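Bergeron Bench Arm: Frequently Asked Questions

5 min read

What is the Bergeron build?
A tabletop arm with a parallel gripper, assembled in the shared workshop at Buseck. The structure is printed, the motors are hobby servos, and the controller is a Claritz board running the Pranetti motion firmware. The total parts cost so far is $328.

Do I need access to a workshop to build one?
No. A printer, a soldering iron, a small vise and a set of metric hex keys will cover it. The base plate is the only part we cut on shared equipment, and it can be cut by hand.

Which fingers should I print?
Use the long, blunt-ended pair for small stationery and hardware. Print them solid, standing upright, with the contact faces left unsanded. Dust and scuffing on the outer surfaces do not affect grip. Replace a finger when its tip is no longer square.

How do I set the grip force?
Set the current limit before the closing position. Start low, close on the part, and raise the limit one step at a time until the part stops rotating when pushed with a pencil. Thin metal sections, such as a stapler mechanism, should be held across their narrow side.

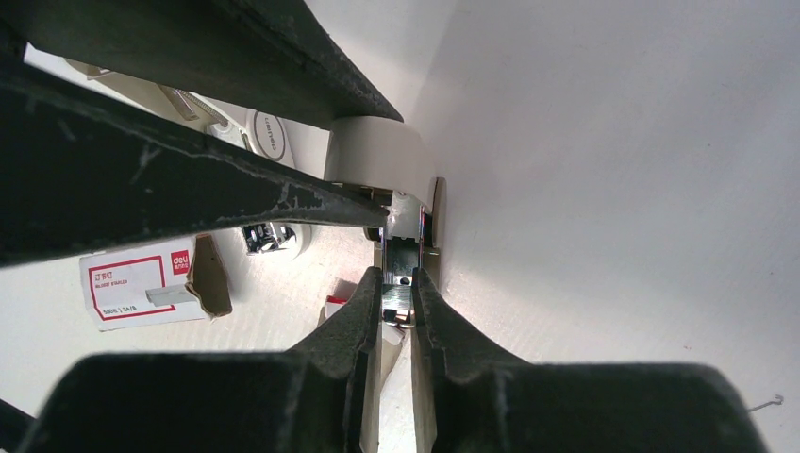
Save the final value in the profile for that part. Profiles are stored on the board and survive a power cycle. A profile made for steel should not be reused on cardboard packaging, which will crush well below the same limit.

Why does the gripper report "closed" with a part in it?
The closed threshold is too wide for thin parts. The default is 98 encoder counts. Lower it and run the zero routine again with nothing between the fingers.

How long do the servos last?
Our first gripper servo failed at 3,868 cycles with a stripped output gear. Its replacement has metal gears and is still in use. We have no figures for the shoulder servo.

Can I use a different controller?
Yes, if it can read servo current. Position-only boards will move the arm, but the grip profiles will not work.

Where are the files?
On the shared drive, in the folder named Bergeron. The September set replaces all earlier finger models.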